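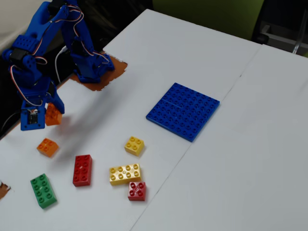
Week 4 notes – sorting, and why we start with toy bricks

Welcome back, everybody! A few of you asked me after class why a course on organizing small spaces spends a whole session on children's building bricks, so let me put the answer in writing this time. Bricks are great because you already know them. You don't have to learn what a 2x2 is, you can see it, and you can argue about where it goes without anybody getting attached (try that with your own kitchen drawer).

So, three words I'll keep using. A property is anything you can sort by: color, size, shape, whether you can see through it. A key is the property you pick first. A leftover is whatever your key can't place. Please use them in your write-ups, even if they feel a bit stiff.

Take orange 2x2s, a red 2x4 and a green 2x4. Sort by color and the two 2x4s end up in different piles. Sort by size and they land together, with the oranges off on their own. Same bricks, different shelf! Kazue Sugawara pointed out last term that kids nearly always go for color first, and grown-ups who build a lot go for size, since they're hunting for a part that fits and the color can wait. I've been stealing that for my lectures ever since.

Use the big chunky bricks for the exercise, please. The little ones roll under the radiator in Uchida and I'm tired of crawling after them. Work on a plain, light surface if you can – a patterned tablecloth makes it much harder to spot what you missed.

For next time: tip your bricks out, sort by one key, write down your leftovers, then mix them up and sort again by a different key. Groups of 4. Jordan Sedgwick has the tubs, and the spare one is in room 110.

Reading is the Skodari chapter on drawers, first half only. The part about labels can wait until May.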